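How to keep a written prayer list through the month

Most people who start a prayer list give up on it because it grows too long. The method below is the one we use in our house group at Enetti, and Diane Doucette has kept hers this way for years.

1. Buy a plain exercise book. Number the first 12 pages and leave the rest blank.

2. Give each page a heading: family, neighbours, the sick, the church, work, and so on. Keep one page for thanks.

3. Write no more than 2 names a day. Put the month beside each one – November, say – and leave the line underneath empty for any answer.

4. Choose a short passage to go with each page. The Psalms are a good place to start. Copy out a verse by hand if it helps you to stay with it.
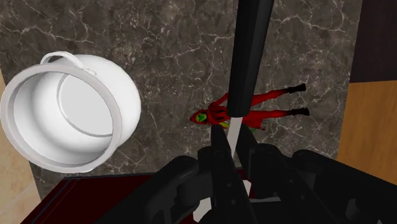
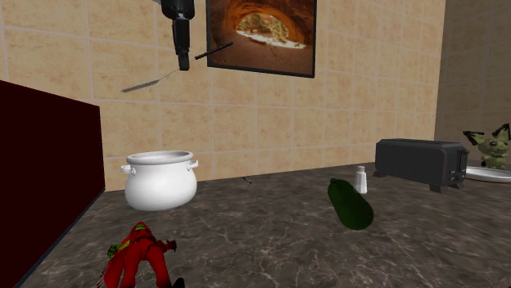
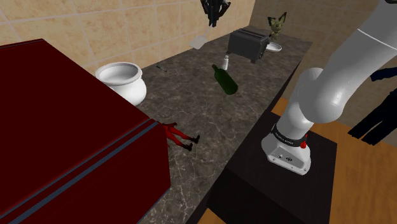
5. Pray through one page in the morning and the same page again at night. Read the names aloud if you are on your own.

6. When a prayer is answered, write down how on the empty line. Don't cross the name out.

7. At the end of the month, read the whole book through. Carry over any names you still want to pray for and let the others rest.

If you miss a few days, pick up at the page where you stopped. Oriana Quezada marks her place with a ribbon, but a folded corner will do. Names given to you in confidence should go down as initials only.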